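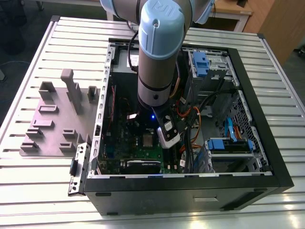 Idalina Falcão asked, after reading the first draft of this section, whether the arm must be switched to free mode before every new demonstration, or only one time in the morning. The correct reply is: before every one. The arm goes back to hold mode each time a recording is saved, and if you pull on it in hold mode you will feel strong resistance and the joint log will show error 164.

4.3 Teaching a task inside an open case by hand guiding

Use this section when the work is inside a computer tower or a similar deep housing. For work on a flat plate, see section 4.2. For teaching from the remote handle, see section 4.4.

Before you start

The case must lie on its side with the side panel removed. Disconnect the mains cable of the case if the task does not need power on the board. If the task needs power, one person stays at the stop button during the whole session.

Push loose cables away from the path of the gripper. Do not tape cables to the arm.

CAUTION: The gripper fingers can close during teaching. Hold the arm only at the long link or above it, never at the fingers.

Steps

1. On the Waltum panel, open Teach and select New Task. Give a short name without spaces.

2. Move the arm to a start point above the case. Leave enough height that the wrist can turn freely and does not touch the rim.

3. Press Free. Wait for the short tone. Now the arm carries its own weight and you can lead it with two hands.

4. Press Record and lead the gripper down into the case. Move slowly, and slower again near the board.

5. Stop for a moment at every place where the gripper must open or close. Press Open or Close on the panel, or use the foot pedal if you have it.

6. Lead the arm out by the same way it came in. Do not take a shortcut over the drive bays - the software will try to copy the shortcut also.

7. Press Save. The arm returns to hold mode.

8. Repeat steps 2 to 7 until you have 10 good demonstrations. Change the start point a little each time, but keep the case in the same place.

Note: If you bump the case during a recording, press Discard and begin this recording again. A bumped recording spoils the whole set, even when the others are clean.

Teaching by remote handle instead

When your hands do not fit beside the arm, you can use the Hagedorn handle. Set the motion scale to Fine before the gripper goes below the rim. With the normal scale a small movement of your wrist becomes too big inside the case. The handle and hand guiding cannot be mixed in one task.

Checking the result

Open Replay and set the speed to the lowest value. Keep one hand on the stop button. Watch the first replay with the case in place but with the gripper empty. If the path goes too near to a cable or a card, delete the recording with the worst path and teach a new one.

CAUTION: Do not start Replay if the case was moved after teaching. Run Locate Case first (section 3, step 11).

Spare finger pads are ordered under part number 2268.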